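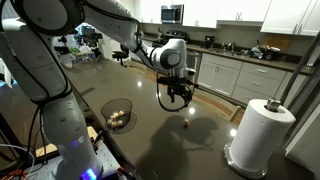
A wire basket and a roll of paper towels on the counter in the Tinddale community kitchen.

Tinddale kitchen to stay open through February

The shared kitchen on Lambert Street will keep its doors open through the end of February after a local appeal raised 3000 dollars toward heating and supplies.

The kitchen, which has white cabinets, a wall microwave and a long dark counter, is used by neighbors who want a place to cook and eat together in the colder months. It had been due to close for the winter after the holidays.

Liette Leclerc, who runs the evening sessions, said the money would cover the gas bill and a standing order for flour, potatoes and onions. Some 900 dollars has been set aside for a new refrigerator.

"The old one has been noisy for two years and last month it quit on us overnight," she said. "We lost a lot of milk."

The kitchen served 168 meals in its busiest week last winter. Leclerc said she expects this year to be much the same, with soup on most nights and a baked dish when there is enough help.

Sessions start at 5 p.m. and supper is on the table an hour later. There is no charge, though people are welcome to bring something for the shared shelf - canned tomatoes, rice and cooking oil go fastest. Paper towels and dish soap are also needed.

Barry Fairclough, who has cooked there since the fall, said the counter was the best thing about the room. "At home I have space for a cutting board and that's it," he said. "In there, four of us can work and still have somewhere to put the bread."

The parking lot behind the building will be closed for resurfacing during the first part of the month. Drivers should use the lot on Nurnutstead Road and come in by the side door.

Anyone who would like to cook or wash up can leave a name with Beverley Pickering at the front desk. New helpers will be shown where things are kept before their first session.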